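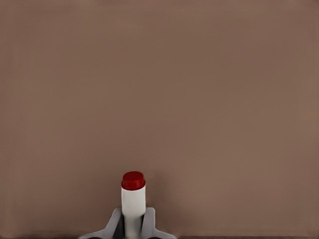
Figure 4. A small upright object, bottle- or tube-shaped, low against a plain brownish-mauve ground (computer rendering).

4.2 Empty space and the pull of the lower edge

The first thing our visitors wanted to talk about was emptiness, and they had far more to say about it than we had planned for. We went into the Mitdale interviews expecting remarks on colour and subject. What we got, again and again, was a lively set of opinions on how much of a picture can be left alone before it starts to feel unfinished (or, for a surprising number of people, before it starts to feel restful). An arrangement like the one in Figure 4, with open ground above a single low form, sits at the far end of the range we discuss in this section.

The 80 adults who took part each sorted the same pack of 30 postcards into an order of their own choosing and then told us what the order meant. The pack was drawn from the Dizon collection of small still lifes, most of them kitchen subjects: jugs, pears, folded cloths, a very fine herring. We gave no hints about what to look for. Even so, "busy" and "bare" were the words used most often to name the two ends of the row, well ahead of "old" and "new" or "dark" and "light". This delighted us, as Lacson's earlier work with schoolchildren had pointed the same way using a much smaller pack.

Where the main object sat made a great difference to how the bare cards were received. Objects placed near the middle, with space on all sides, were called "lonely" or "on show". Objects placed low, with the space gathered above them, drew much warmer language. People spoke of weather, ceilings, Sunday afternoons, a room after guests have gone home. One retired signwriter told us that a low object "has somewhere to look up to", and we have been quoting him to each other ever since!

We think two things are going on. The first is simple familiarity: most of us see cups and bottles standing on things, so a form near the lower edge feels supported even when the painter has left out the table. The second is slower and more interesting. Espiritu and Stan suggest that open space above an object is read as air, while open space below it is read as a gap. Our sorting data fit this idea well. When we turned 20 of the cards upside down in a follow-up session at Sturano, the warm words all but vanished, and several people asked whether the cards had been printed wrongly.

Colour played a smaller part than we expected, though it did matter at the edges. Muted browns and pinks were placed closer to "bare" than bright grounds with the same amount of open space. We cannot yet say whether this comes from the colours themselves or from their long use in paintings of quiet rooms, and we return to the question in Section 5, where the Estis cards are compared with the Dizon set.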